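Wundero opens gift box workshop in December

Wundero is glad to announce a new workshop for people who like to pack their gifts by hand. It will start in December, in our shop, and every group has 13 places. One lesson takes 90 minutes, and paper and ribbon are included in the price.

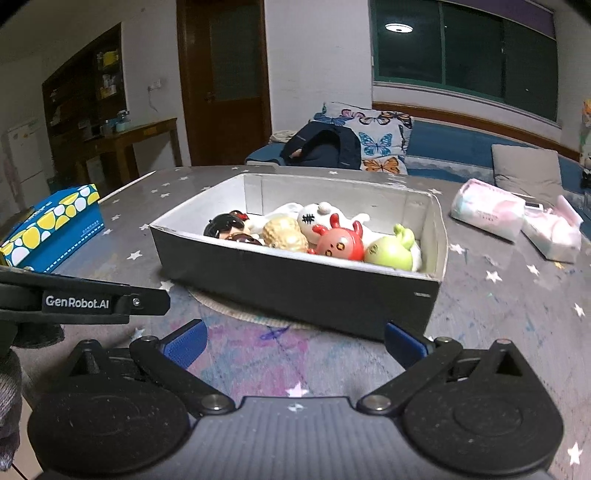
The lessons are given by Wakana Fukuda, who learned wrapping in her family's stationery store. "Many customers asked me to show them slowly, so now we have time for this," she said.

Wundero will also give 1000 sheets of wrapping paper to local schools. For places, please write to Lemlem Endale at the shop.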